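Mutden Citrus Names

A word list of everyday names for citrus fruit, collected from market signs, cookbooks and family recipes. Version 2 is out and it has 545 entries!

What's inside

Each row gives the name as written, the language, the kind of fruit and the source. Pomelo alone goes by so many names that it got its own file, pomelo.csv — my favorite part of the whole list.

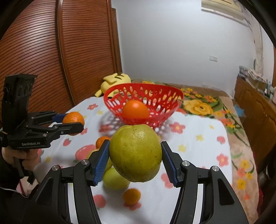 Spelling is left exactly as we found it, accents and all. If a name covers two fruits, it gets two rows.

Known gaps

Almost 5 percent of rows have no source yet. Lime names are thin, and "mandarin" and "tangerine" still overlap in ways we'd love help sorting out.

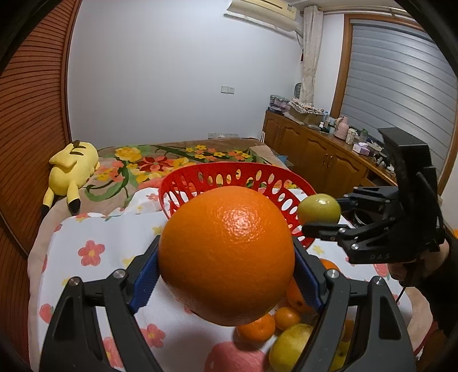 Adding names

Send a row with the name and where you saw it. Old seed catalogs are great for this — Hugo Carretero found a whole page of lemon names in one from Pennington.

Kept by Malte Lindemann. Next update in May.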